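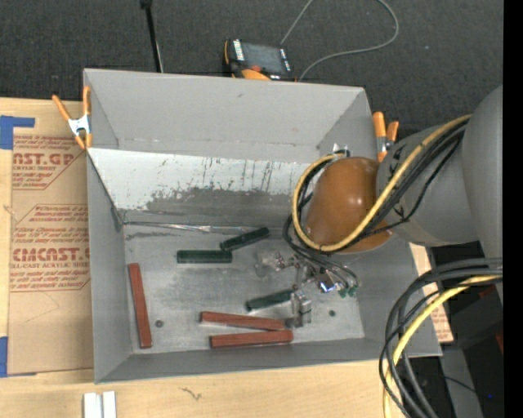

Week 5 notes: cable snag during bin picking

October 2021, Chang-ho Nam

The Skullton cell stopped at pick 34 of 200. The wrist joint reported a torque fault while the arm was turning toward the far wall of the bin. Zofia Kozłowski found the gripper cable pulled tight – the planner had no model of it. The connector was damaged and had to be replaced.

Points to remember
Cables on the outside of the arm need slack for the full wrist range.
Clamps on the rim are obstacles. Add them to the collision model.
Never clear a fault by jogging until you have looked at the cable.

Read Chambi's fault log before the lab.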